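About Eskola

Eskola replaces lenses in eyeglass frames that people already own. We work from a ground-floor room in Nerkdale, in the old Civgate building, and most of our orders come in and go out by mail. The shop was started by Kalevi Saarinen, who spent years cutting lenses for other opticians and still does most of the edging himself.

We don't sell frames. If you have a pair that fits and the prescription is out of date, or the coating has started to peel, you send them to us with a copy of your current prescription and we fit new lenses. Sunglasses are fine. So are reading glasses, as long as the frame is sound at the hinges. We don't do drilled rimless frames or anything with a crack across the bridge.

What we look at first

Glasses should come in a case. A soft pouch doesn't protect much in the mail, and a padded envelope with no case inside is the most common way a good frame gets bent. Any firm case will do, and it doesn't have to be the one the glasses were sold in. Cases with a loop or clip on the end are fine too, but please take off any keys first.

Intake is done at a table with nothing else on it. One case is opened at a time, the frame is checked against the order slip, and the slip stays with that case until the lenses are in. Your case comes back with your glasses. If it arrives broken we will email you before we put anything else in the box.

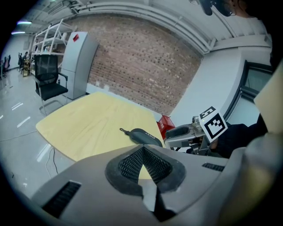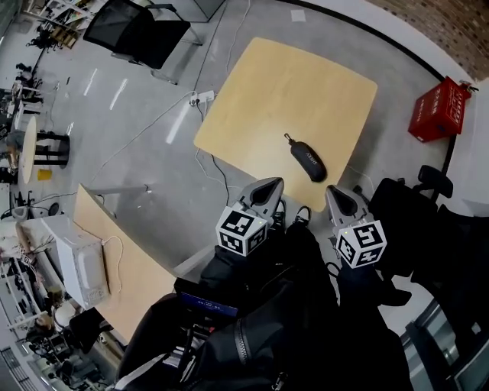
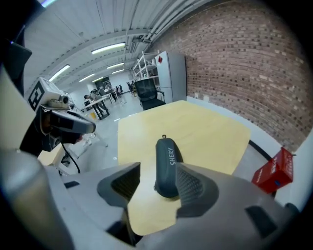
A dark case and the light wood table by the brick wall.

How long it takes

Single vision lenses take 6 working days from the time the glasses reach us. Progressives take longer and we give you a date when we confirm the order. We cut in the morning and do the final fitting after lunch, so a package that arrives at 4 p.m. will be opened the next working day.

Repairs

Screws and nose pads are replaced at no charge when we are fitting lenses anyway. We keep 2 drawers of older hinge screws that are hard to find now, so it is worth asking before you give up on a frame. Soldering is sent out and quoted separately.

The Allo plan

Allo is our plan for offices and small workshops. We hold prescriptions on file for the people who sign up, and each person can send in one pair a year at a fixed price. The plan covers groups of up to 75. Larger groups should write to us first. Safety lenses can be included, but we need to see the frame before we agree to it.

Visiting

You can drop glasses off in person. We are in Room 506, which confuses people because the room is at street level. The numbers are left over from when the building was let by section. Ring at the side door and someone will come out. We don't do eye exams here, so bring a prescription with you.

We close for two weeks in September. Packages that come in then are held unopened until we are back.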